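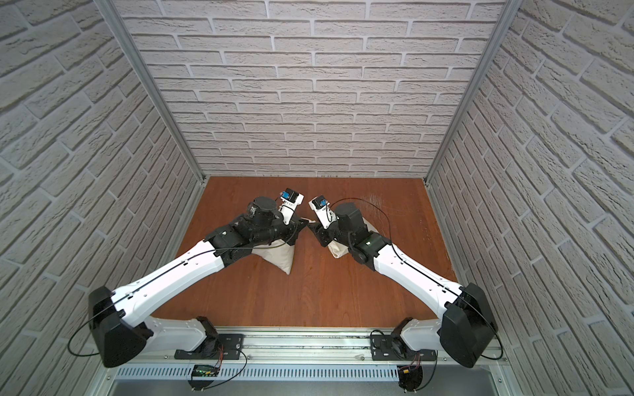

Mabli Gough wrote to me before I'd even finished this one: surely a bag is a bag, and what was I going to say about it that I couldn't say about a pillowcase? Fair question. I own several pillowcases and all of them were free, in the sense that I'd already paid for them years ago.

Home > Storage and Tidying > Bags, Sacks and Baskets
Last updated: February
Search reviews... Go

The Drero cloth sack costs £5 from Corumo, plus postage, and has 2,331 ratings on their site, most of them glowing. I don't trust that many people to be thrilled by a drawstring. A good number of the ones I read were for a different Drero product altogether (a shoe bag, going by the comments about trainers), so the stars at the top of the listing are worth very little.

What you get is a plain pale cloth sack with a thin string at the neck. No lining, no pockets, no stiffening in the base. The listing calls it a "complete storage answer". It's a sack.

What I used it for

Three jobs. First, the spare wrapping and packing paper that lives in our hall cupboard and comes out in a heap whenever you open the door. Then winter hats and scarves. Then a weekend's dirty clothes, on a trip to Betcombe.

Paper was where I expected it to do well, and it did, up to a point. Crumpled paper weighs nothing and fills space, so the sack rounds out and looks rather smart. Getting it in is easy enough if you hold the mouth open with one hand and feed with the other. Getting one piece out is worse. You pull at a corner and a second piece comes along with it, and then you're stuffing that back down with your fist. Flat sheets I wouldn't bother with. They want a folder.

It won't stand up, either. Mine leans, then slumps, then one corner pokes out across the floor where you can catch it with a foot. With something heavy in the bottom it behaves better, but the things I wanted to put away were all light, and I'm not putting a tin of beans in with the tissue. 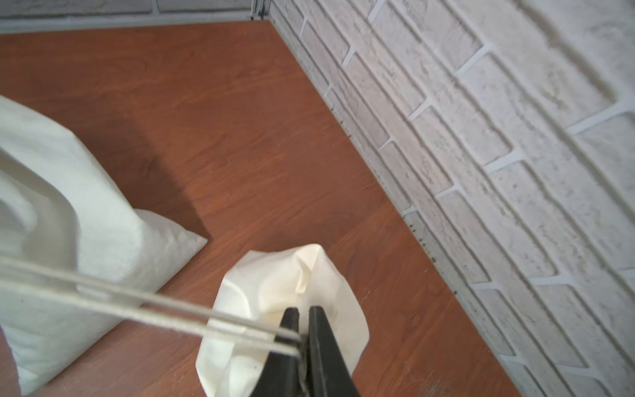 The cloth

Better than I'd feared for the price. It has a bit of body to it and the weave feels close, and I couldn't find a loose seam when I turned it inside out. It does crease. If you fold it small and leave it in a drawer it comes out looking like something you slept on. I ironed it once and won't again.

Being pale, it shows marks. I put it through the machine at 30 with towels and it came out the same shape, which I'd half expected it not to. Meirion Bellis says his shrank, but he also admits he washed it hot and tumble dried it, so I'm not counting that against Drero.

The string

My real complaint. It's too thin for the size of the sack. It pulls the neck in well enough, and when you lay the thing down the contents stay put. Carry it any distance with a full load of clothes, though, and the string digs into your fingers. By the time I'd got from the car park to the front door in Betcombe I was hugging it in both arms like a toddler. There's also no toggle, so you either knot it, and then pick at the knot later, or trust it to hold by friction. I knot it.

A toggle costs pennies. I had one from an old anorak and threaded it on in a couple of minutes, and the sack is more useful for it.

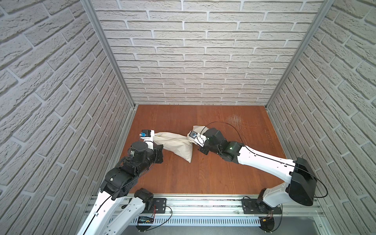
The Drero on its side, neck drawn in on its string.

Against the other one

I also borrowed a Hứa sack, which is dearer and comes with a flat woven cord. The cord is much nicer to hold. The cloth is thinner and the bottom seam had already started to go, although Mali Rees had been using it for potatoes for 49 weeks before I got it, so make of that what you like. If Drero used the Hứa cord I'd stop moaning.

Would I buy another?

One, possibly, for the hats. The three-pack Corumo keeps pushing at the checkout, no. They want you to label each one with a little tag (sold separately, naturally) and I've yet to meet a cupboard that got tidier by having more bags in it. I already have some 80 carrier bags inside another carrier bag under the sink, and that system has never asked me for a rating.

Good cloth, mean string, daft listing. Three out of five, and add your own toggle.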